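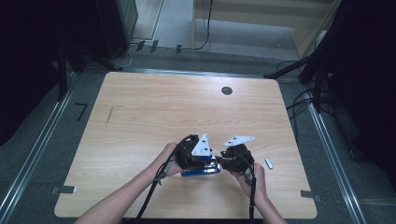
For my workplace project I spent two weeks in March at Gillemier, a small firm that's getting ready to automate part of its packing work, and I mostly wanted to know how the staff felt about it. I went in expecting conveyor belts and ended up spending most of my time beside a table. The people who used to pack are now showing the job to the machines, with a black gripper in each hand, going over the same little moves again and again. A blue thing held between the two sets of jaws doesn't look like much of a day's work, but try it (I did, and I was hopeless!). The cables come down past your wrists and you have to learn to move with them.

Selamawit Shiferaw packed by hand for years before she moved over. She told me her back is much happier now, but her forearms get sore by lunch and she misses talking to the others on the line – you need to concentrate more. Her target is 100 goes a shift, and she thinks that's fair on a good day.

Arif Munshi was less keen. He wanted to know what happens to the three of them once the machines have learned enough, and his supervisor, Maya Aoun, told me straight out that she didn't have an answer yet. I liked that she said so, though I don't think it helped Arif sleep.

Pay went up a little with the new role, but the job title on their contracts hasn't changed, and that came up in almost every chat I had. If I did this project again I'd ask to see the training plan first, and I'd talk to the night shift too.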